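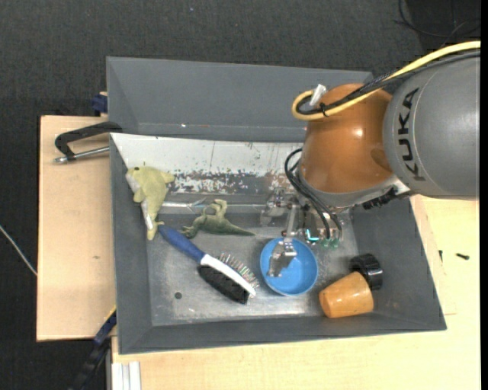

The Prarkiver club's arm over the sorting bin, with a bowl, a cup, a hairbrush and a green plush among the things to be picked.

Toys, cups and a very patient arm

February 2024

It's ten past four, and the back workshop at Hundska College is already full of coats and bags. The Prarkiver robotics club has 18 members this year, and most of them seem to be shouting advice at once. On the bench is the bin. Everything the club does comes back to the bin.

The task comes from the Bruneo Challenge, a student contest with wonderfully simple rules. A bin of everyday objects goes under the arm, a timer starts, and the team's program has to lift out as many as it can before 40 attempts are used up. No steering by hand is allowed once the clock is running!

What makes it hard is the shopping list. A bowl has a nice rim to pinch, if the fingers come down in the right place. A cup on its side has a slope to it and loves to roll. Then there's the hairbrush, bristles on one side and thin pins on the other, and a soft toy that changes shape as soon as you squeeze it. The club keeps a cupboard of 147 objects, brought in from kitchens, bathrooms and younger brothers' bedrooms, and a fresh handful goes in for every run.

I watched for an hour and could happily have stayed for three. One pair works on choosing where to grip, another on how fast the arm should come down, and a noisy group by the window argues over the scoring sheet (a dropped object costs half a point, which is felt to be harsh). Clamps get tightened between runs – the bin must sit in exactly the same spot or the numbers mean nothing.

The younger members start with paper and pencil, drawing each object from the top and marking two places a finger could go. I had a try with the hairbrush and got it wrong twice.

The regional round is at Fogh Hall in August, and the team wants 50 clean practice picks in a row before then. Their best so far ended with a cup. New members are welcome from Year 9 up, and they're asked to bring one object for the cupboard, nothing breakable.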